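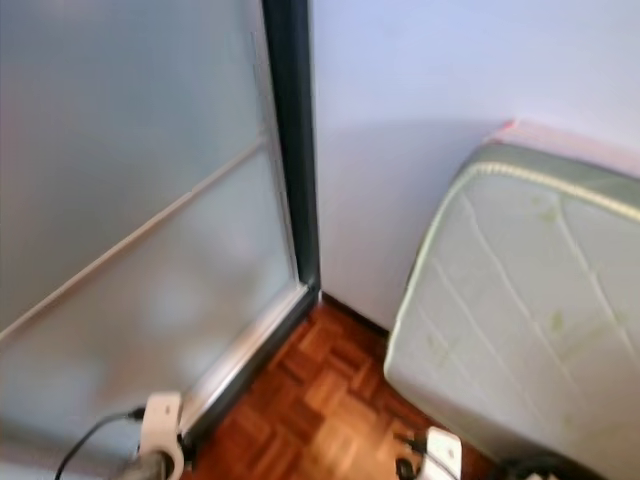

Grantee Updates / Home Robotics

Search reports, people, projects

Plarkwood home trial: progress report and account of the gripper fault
July 21, 2021
Prepared by Ghazal Rostami for Simin Kazemi, Drernarholm Fund
Shares 51 | Comments 7

Dear Simin,

Thank you for your patience while we pulled this together. You asked for the plain story of the fault, along with the usual news, and I will try to give you both without wandering too far (you know me, so no promises).

First the happy part. Since the last report the team has completed 195 handling runs out of the 228 we planned for this stage, all of them in ordinary lived-in rooms with parquet floors, glass doors, mattresses stood against walls, and cables where cables tend to end up. Mahnaz Ranjbar has been wonderful about keeping the run notes tidy, and I could not have written this without them.

Now the fault. During a run with soft printed material, the left finger kept closing after the stop command had been given. Saeed Ghorbani was at the controls and pressed the emergency stop, which cut the power as it should. He had one hand near the work surface at the time. He was not touched, I am very glad to say, but he was close enough that we have treated it as a safety matter and logged it that way.

We paused all runs that same afternoon. It took Shamim Ghauri two long days to find the cause, and it was a humble one – a power plug on the floor had worked partly out of its adapter, and each time it lost contact the finger controller restarted. On restarting, it went back to the last grip command it had stored and carried on closing. The loose plug was our housekeeping. The restart behavior was a mistake in our own software, and it had been sitting there since November.

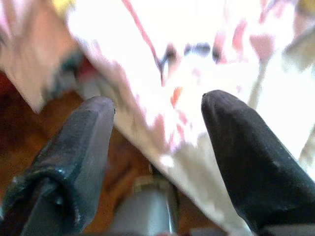
What we have changed

The controller now wakes up with the fingers held still and will not move until the operator sends a fresh command. Shamim pulled the power on purpose 51 times during testing, at all sorts of awkward moments, and the fingers stayed put every time. Saeed has also taped down the adapters and added a cable check to the start of each session. It is a dull little job and he does it very thoroughly.

We have kept to a simple rule for people as well: hands stay off the table while the arm has power, even for a moment, even to straighten a fold.

Money and time

The replacement locking connectors came from Hoxha and cost $700, which we would like to move over from the travel line if you are agreeable. The pause has put us behind by two weeks. The remaining 33 runs will be done at the Plomlow rooms, starting with rigid objects and leaving cloth and paper until Mahnaz is happy with the new logs.

I would welcome a call if any of this worries you, and Saeed has offered to join and answer for the details himself.

With warm thanks,
Ghazal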